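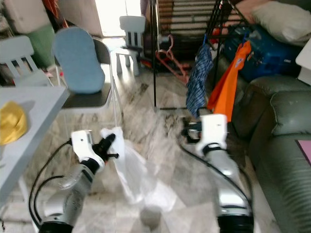
Kevser Ağca: I'd put bags in their own section of the checklist, personally. We keep filing them under "soft goods" along with towels and shirts, and then every new operator treats a bag like a shirt and we get the same handful of bad episodes back from review. Would people be up for splitting it out before the August revision?

marlowe_t
Seconded. A shirt stays roughly where you put it. A thin bag moves when the arm moves, when the other arm moves, and when someone opens the front door. I'd also like the rule to say where the first pinch goes, because right now section 5 says "grasp securely" and I've had three people read that three different ways (one of them was me, on a Friday, very tired).

Yakubu Eze
Good morning all, and thank you Kevser for starting this off, I've been meaning to for ages. Let me paste what we use at Altow for two-arm work in people's homes. It's a bit homely but it has held up.

Bags and film
- First pinch at the top of the bag, near the opening if you can find it.
- Second arm stays off the bag until the first has lifted and the bag has stopped swinging.
- Never pull with both arms at once to open it. Hold with one, move with the other.
- If the bag drapes over a cable, stop, lower, and start again. No tugging it free.
- No bag goes over a gripper housing, not even for a second.

Room
- Walk the floor before power on. Polished stone gets wiped dry, always.
- Family things stay where the family left them, unless they are in the reach of the arms.
- Curtains and doors are left as found, and written down in the session notes.

We allow 5 tries per bag and then the operator moves on to something else and has a drink of water. I mean that last part quite seriously, bags make people cross!

dunnock
I like most of this but I'm going to be a pain about "family things stay where the family left them." Our lab rule is the opposite. We clear the area completely, furniture pushed back, laundry put away, and only then do we start. It's a safety rule and I'd be sorry to see it watered down in a shared document that newer teams will lean on.

Kevser Ağca
I do understand that, and in a lab I'd do just the same. But a home with all the home taken out of it is only a lab with nicer windows, and what we're asked for is ordinary rooms. A sofa, a drying rack with things hanging on it, a table with a chair pulled up, a suitcase that hasn't been put away yet. If the arms only ever see bare floor, we've gone to a lot of trouble to visit people for very little. What I would support is a clear zone, measured from the base, with everything outside it left alone.

dunnock
A measured zone I can live with. What number?

marlowe_t
Plandolby's handout has 115 cm from the base for anything that can tip, and I've found that comfortable. Racks and folding chairs are the ones I fret over. A sofa isn't going anywhere.

Yakubu Eze
115 is fine by us. I'd want hanging laundry mentioned by name, though, as a sleeve can reach a good deal further than the rack it's hanging on.

hollis_r
New here, hello, been reading along since the Huerta thread. Can I ask a beginner's question about light? Our last site had a bright doorway at one end and the cameras kept washing out on that side. Do you close the door, hang something over it, or just turn the base around?

Kevser Ağca
Welcome! I turn the base if there's room and otherwise leave it. Some glare is part of life and I'd sooner have it noted than hidden. If the object itself disappears into the glare then yes, please do move, and start a fresh episode so that the setup doesn't change halfway through.

dunnock
Agreed on that one, for the record. And shiny floors want a note too, as the reflection can be worse than the door.

marlowe_t
Cables next? I'd like a rule that both gripper cables are checked for slack at full reach, each arm, before the first episode and again after any break. We went 606 episodes at Brusham without a snag and then had two in an afternoon, both straight after lunch.

Yakubu Eze
Yes please. And full reach in both directions, people forget the crossing one.

dunnock
I'd go further and have the loops clipped short. Loose loops near a thin bag make me nervous.

Yakubu Eze
Clipped too short they pull on the connector, and we've replaced a few that way. Slack, but checked. Could we write it like that and let each team decide on clips?

dunnock
Fine, but I'd like my grumble in the comments column.

Kevser Ağca
It shall go in, with your name on it. I'll draft the bag section tonight and the zone wording with it, and marlowe_t, would you do cables? Please keep it under 2000 characters, the form chops off anything longer and doesn't warn you.

marlowe_t
Will do. Is the form still the one with the broken save button?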